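Getting fold creases out of a large table cloth without taking it off?

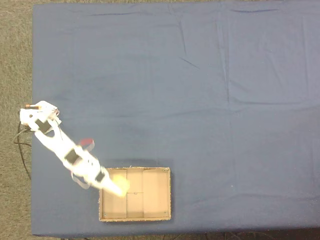

The cloth on the big table, slate blue, with the long crease still faintly visible.

Posted by Jolten, September 3, 2025

I bought a heavy polyester cloth for a table that gets used for meetings and the occasional buffet. It came folded in a tight square and I put it straight on. Most of the fold lines have dropped out by themselves but one long one is still there, plus some rippling near the edges. I would like it flat by November, when we have 28 people coming for a dinner.

Taking it off is a pain and I don't own an ironing board big enough. Can I iron it where it is? The table top underneath has a varnish I don't want to ruin. The care label says cool iron, do not tumble dry. I have a regular steam iron and could borrow a handheld steamer.

Arwel Owen

Don't iron it on the table. Varnish can go cloudy under a hot iron even through cloth, and steam makes it worse. I did this to a sideboard and had to refinish the top.

What works for me with polyester:

Fill a spray bottle with plain water and set it to a fine mist. Slide a folded bath towel between the cloth and the table, right under the crease. Mist the crease until it is damp but not soaked, then smooth it with the flat of your hand, working from the middle out to the edge. Pull gently on the hem as you go. Take the towel out afterward and check the table is dry before you lay the cloth back down.

Leave it overnight. If the line is still there in the morning, do it again. The stubborn one on mine took 4 goes. The ripples along the edges are a different problem – that is usually the hem pulled tighter than the rest of the fabric, and you won't mist that out. Clip-on weights help if the cloth hangs over far enough.

When you put it away, roll it on a cardboard tube. Carpet stores give them away. Mine has been on one for two years and comes off with no lines at all.

Disatska

just use the steamer, I do all ours that way and never had an issue. 

Geraghty

The steamer is fine if you hang the cloth up first. Over a shower rod or a door, with a clean sheet under it so it doesn't pick up marks. Keep the head an inch or two off the fabric and go top to bottom, then let it hang until it is completely cool. If you move it while it's warm you get new creases.

I wouldn't steam it in place on varnish either. And test a corner first – some of the cheaper polyester goes shiny.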